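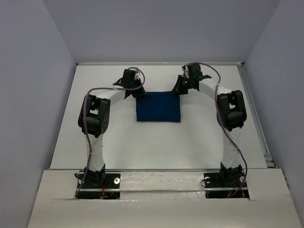 Dark blue cloth laid out on the white folding table, corners and borders showing.

Linen room check – Lotora guest house
Month: May
Completed before the morning change-over

1. Table surface
Clean and flat, no sticky patches. Wipe down again before the white linen is folded.
Result: OK

2. Cloth, dark blue, plain
Straight near edge, corners fairly square. Borders a little darker than the middle. Check the same borders on the rest of the set, and if they match, leave it in use.
Result: OK, recheck next month

3. Hems and corners, full set
Two napkins from the Lazăr order have loose thread at one corner. Trimmed but not sewn. Do not put out for breakfast until mended.
Result: action needed

4. Labels
Care labels present on all the Kuseo towels. Several have faded and the wash temperature can no longer be read. Use the wall chart.
Result: OK with comment

5. Shelves
Top shelf overloaded again. Heavy tablecloths go on the bottom, napkins and tea towels above. Limit for the top shelf is 21 folded cloths.
Result: failed, put right during check

6. Floor and walkway
Clear to the door. Laundry bags had been left by the radiator – moved to the rack.
Result: OK after moving

7. Iron and lead
Lead not frayed, plug sound, base plate clean. Switched off at the wall.
Result: OK

8. Detergent store
Lid closed, scoop inside. One 700 g box of Cimevton left, so reorder now.
Result: action needed

Other comments
Fold napkins in half twice and keep the hems inside. The ones in the drawer were done three different ways and would not stack. Spare key is back on its hook.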